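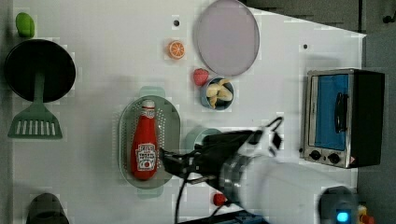

The Fokel play kitchen set on the white table, ketchup in the colander.

Fokel Play Kitchen Set, reviewed by Cledwyn Lougher
July 24, 2022

I have now owned three toy kitchens and one real one, and the toy ones get more use. The Fokel set arrived in February and has been in service most mornings since, usually before I've had coffee. My daughter is the head chef. I am the customer, and the customer has notes.

The food first. The orange slice is the pick of the bunch, with proper segments and a ring of pith, and it gets served to me on the big lavender-grey plate as if I'd ordered it. The strawberry has a bit of texture to it and has spent a fair part of its life under our couch. The bananas are a very pale yellow, the colour bananas are on the day you buy them and never again. There's also a green thing that I've been calling a lime and my daughter has been calling a capsicum. We've agreed not to discuss it at dinner.

The ketchup (tomato sauce in this house, whatever the box says) is a red bottle with a white cap and tomatoes on the label. It goes on everything, including the orange.

Cookware is where Fokel has done well. The frying pan is black with a green handle, and the slotted spatula matches it near enough. The pale green colander is oval with a handle at each end, a sensible shape for two small hands, and I'd buy a full-sized one tomorrow. Ours mostly drains things that were never in water.

Then there's the toaster oven. Silver, black body, blue glass door, a long black handle and two knobs. It even has a little orange-red warning label, which my daughter has taken to heart. I'm not allowed within a metre of it without supervision. It's the biggest thing in the set and the reason ours no longer fits in the tub we bought for it.

Complaints? The small blue bowl holds the bananas and very little else, so soup is a tense affair. The plate is also large for the size of the meals, though I've paid good money in restaurants for the same effect. And I'd have swapped one of the fruits for an egg. You can't give a child a frying pan and no egg. We've been frying the strawberry.

We had the Skorkon set before this one and the lid of its saucepan cracked inside 6 weeks. Nothing in the Fokel has broken yet, and it's been stood on by Selim from next door, who is 15 and wears boots.

Four stars. The missing one is egg-shaped.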